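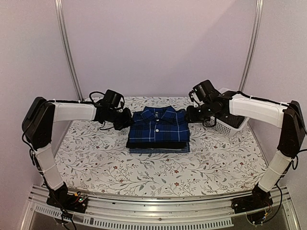
Socorro Villca has folded shirts for a living, in a hotel laundry, and she was not in a rush to be impressed by Skondora's open day on Tuesday.

"They told me 12 shirts an hour," she said over coffee afterwards. "I asked who brings the basket, who takes the pile away, and who does the ones it drops. I got a leaflet."

She stayed for the two afternoon sessions and took notes. Staff spoke of 2,007 folds logged since February. Villca wanted to know how many had been done again by hand, and the answer — "we're still working on that figure" — did not please her.

Was there anything she liked? She thought for a bit. "The collar. I'd leave a collar like that." Then she went back to the price, which Skondora would not give, and to the sleeves. "Show me a fitted sheet," she said. "I'll come back for a fitted sheet."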